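Home | Modules | Timetable | Lab bookings | Staff | Help

Handling Cells, Unit 6: Looking after the bench arm and its wrist camera

Lecturer: Aslı Yüksel

These notes go with the October lab sessions. Bring them with you, on paper if you can. The cell is the small Skjelbred arm on the white table in the Karer lab, with the two-finger gripper and the wrist camera. It runs the bowl-sorting task you will use for the rest of the module. Nothing in this unit asks you to write code. You will be cleaning, checking, tightening and writing things down.

Before you touch anything

Press the stop button and wait for the arm to settle on its brakes. Switch off at the controller, then hang your group's tag on the switch. Only the person named on the tag may switch the cell back on. The fingers have a strong spring and can close when the power goes, so keep your own fingers out of the gap while someone else is at the controller.

Read the last page of the log book. If the previous group has left a fault open, deal with it first or come and find me.

1. Fingers

The fingers are flat and black with tapered tips. Wipe both faces with a lint-free cloth and a little of the Zinell cleaner from the cupboard. Do not spray it on the gripper. Look along each finger from the side. A bent finger shows up as a tip that leads or lags the other one when they close.

Close the gripper slowly by hand with the lever on the back of the body. The tips should meet along their full length. If they meet at one corner only, slacken the two screws at the root of the finger, square it against the setting block and tighten again. Use the torque driver, already set, and leave the setting alone.

A finger change is due at 2,610 cycles. The count is kept by the controller and shown on the second page of the status menu. Last year's group changed theirs at 1,130 because the tips had picked up a burr from the table edge, so look at the metal as well as the number.

2. Camera

The camera sits at the wrist and looks down past the fingers. Both tips must be in view at the bottom of the picture. If one has gone missing, the bracket has slipped. Loosen the clamp, turn the camera until both tips are back and nip it up. The lens is wiped with the dry side of the cloth only.

After any change to the bracket, run the Stususex calibration routine from the teach pendant and copy the result into the log, even if it passes first time.

3. Table and lighting

Wipe the table top from back to front. Old scuffs will not come off and you should not scrub at them. What matters is loose grit, which gets under the bowls and tips them, and anything new that the camera might take for an edge. Glare is the other thing to check. Glossy bowls throw back the overhead light, and a bright patch inside a bowl can pull the rim detection off line. Dim the lamp one step at a time until the rim is found on every try.

4. Approach check

Remove your tag, power up and set the speed to the slowest step. Put the green bowl and the blue bowl down with their rims touching and send the arm to the approach point. Stop it there and look at the camera view. You want the gap between the fingers under the place where the two rims meet, with the left finger on the green side and the right finger on the blue.
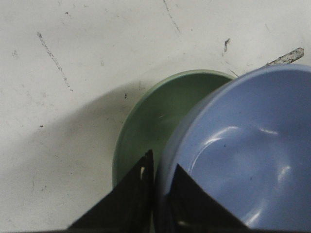
5. If the approach is off

Sideways error, the same amount each time: camera bracket. Go back to section 2.

Sideways error that wanders: usually lighting or a dirty lens, sometimes a loose finger.

Fingers too low: check the tool length on the pendant against the label on the gripper body. Do not correct it by moving the taught point. The next group will inherit your correction and spend an afternoon looking for it.

Arm stops short with a force warning: back off, lift the bowls clear and try the move over bare table. If the warning stays, leave the cell off with your tag on and write it up.

6. Log entry

Each entry needs the cycle count, the state of both fingers, the lamp step, the calibration result and your initials. Write what you found as well as what you did. Entries that say only "all OK" will be handed back.

Reading for next time: the chapter on grip force in the module reader, up to the worked problem on thin-walled objects.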